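About Flovinia

Flovinia supplies small storage boxes, trays and desk organizers to offices, clinics and shared workrooms. We began as a two-product workshop under the name Vovell and took our present name when the Rai range was added. Design, sample checking and customer support are handled from our office in Clarlow.

Our catalog lists 29 items.
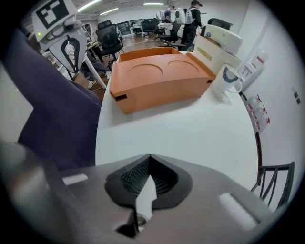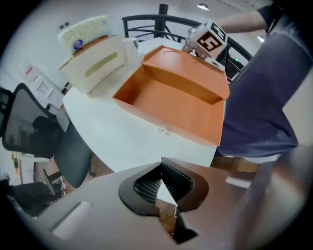
Orange boxes, tissue holders, cups: a shared table collects all of them, and a customer at a dental office, Delphine, wrote to us that the box had stayed on their front table since May, but the lid took up the space where the sign-in sheet used to go, and could we please print the open depth next to the closed depth. Both depths are now given on every product sheet for a lidded item.

What we check

Lids are opened and closed 200 times before a sample is approved. The lid must stay up when fully opened and must close without being pressed at the corners. Samples that rock on a flat surface are returned to the design stage.

Trays are checked for reach. A person seated at the table should be able to take a small item out of the tray with one hand and without holding the tray still. Inside corners are rounded where the shape permits, so that paper clips and similar items can be slid up the wall and picked out.

Color is checked under office ceiling lights and again next to a window. Small differences between production runs are accepted. Customers who need a matched set should place one order for the full quantity.

Product groups

Rai covers lidded boxes in 8 sizes. Lids within one size are interchangeable, including lids from older stock.

Vovell covers open trays and divided inserts. The name was kept for this group because many customers still order by it. Inserts are sold singly.

Ordering and support

Orders are packed in Clarlow and leave the building on working days. Requests received before 9 in the morning are entered the same day. Replacement lids can be ordered without the box; please give the size code molded on the underside. If the code cannot be read, send the outside length and width in inches.

Sample loans are available to offices and schools. The loan form is on the Contact page, together with the product sheets and the cleaning instructions.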